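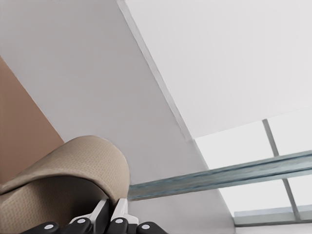 Satish Rai replied:
You're both treating jamming as if it's one thing. Swamping a radar with noise and feeding it false returns are different jobs, and the second needs a lot more knowledge of the radar you're up against.

kelpline wrote:
Fair enough, but the thread started with whether a towed decoy beats an onboard jammer. My view is still that the decoy wins for anything slow. The missile goes for the decoy on the end of the cable and the aircraft keeps flying. Trallport had one on show in July with 86 metres of cable, and the bloke on the stand said it could be reeled back in.

Dunmarra86 wrote:
Could be reeled back in on a stand. I worked on the maintenance side for 12 years and we cut more cables than we recovered. You also lose the thing if the pilot has to manoeuvre hard.

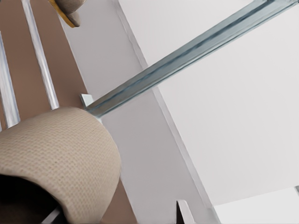

The other problem is storage. Each unit takes up room in the pod, and once you've used them you're back to chaff and whatever is fitted to the airframe. I'd want the onboard jammer first and the decoys as a backup.

kelpline wrote:
Nobody said carry decoys only. But an onboard jammer is a transmitter, and some missiles are built to home on exactly that. You're putting the beacon on the part you want to keep.

Satish Rai replied:
Home-on-jam has been around for decades and crews plan for it. You don't leave the thing radiating the whole sortie. The Koval paper from February 2023 covers this reasonably well — short bursts, two aircraft taking turns, so the missile keeps having to pick a new source. It assumes good timing between the aircraft, and I think it's too optimistic there.

Dunmarra86 wrote:
Way too optimistic. Two aircraft taking turns works until one of them has a radio fault.

privet_hedge wrote:
Does anyone know if the Brandberg receiver is still being offered? Different question, I know, but you can't do any of this if the warning gear doesn't recognise the radar in the first place.

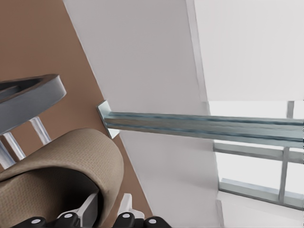

kelpline wrote:
Privach bought the receiver line, as far as I know. Same box with a new threat library. I disagree that it has to come first, though. A decoy will pull some missiles away even if you haven't identified the radar.

Satish Rai replied:
Some, yes. I wouldn't want to be sitting in front of it finding out which.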